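Galness Store Room - Folding and Stacking

Garments at the Birham site are folded by hand on a floor mat and stacked by colour before they go on the shelves. Dark items are kept in a stack of their own, as lint shows on them. The shelves are Fliltex units, 984 mm high, each rated for 134 garments.
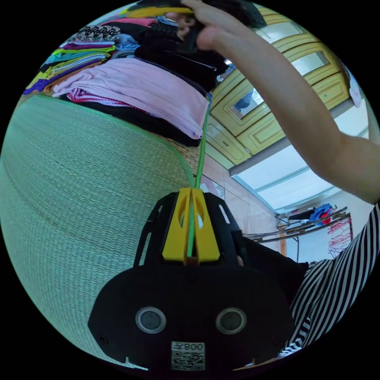 Stack height is limited to roughly 200 mm. Anything taller leans and has to be refolded - usually from the bottom up. Finished stacks are moved to the Munshi shelf labels, bay 7 first, with the folded edge facing out.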